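Faneo Wash & Fold – common questions

When do I get my stuff back?
In before 10, back next day. Comforters take longer, figure two extra days. November is slow because of coats, sorry in advance.

What does it cost?
Small bag 39, large bag 80. Prices include detergent and folding. Ironing is extra, ask at the counter.

Do you pick up?
Yes, Horkanitz and most of Gekstead. Not past the bridge – drivers can't make it back in time for the second run.

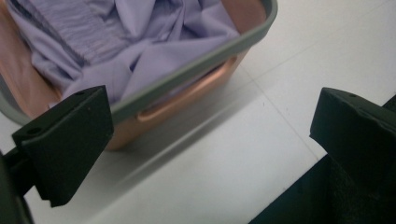

Leave it by the door with your ticket number on it. No number, no wash. We've had mixups.

Can I ask for no scent?
Sure. Write "plain" on the ticket. Same for no softener.

Do you seperate colors?
Lights and darks, yes. Anything brand new and red, please bag it on its own.

Something shrank!
Check the label first. If it says cold and we went hot, we pay. Bring it in within a week, with the reciept.

Wool? Silk?
Hand wash only, goes to our Hájek shop. Add three days.

Lost my ticket
Fine, bring ID. We look it up by phone number.

How long do you hold things?
80 days. After that it gets donated – we do call first, twice.

Questions? Ask at the counter or call ext. 97 | © Faneo Wash & Fold | Updated 21 June 2018 | Back to top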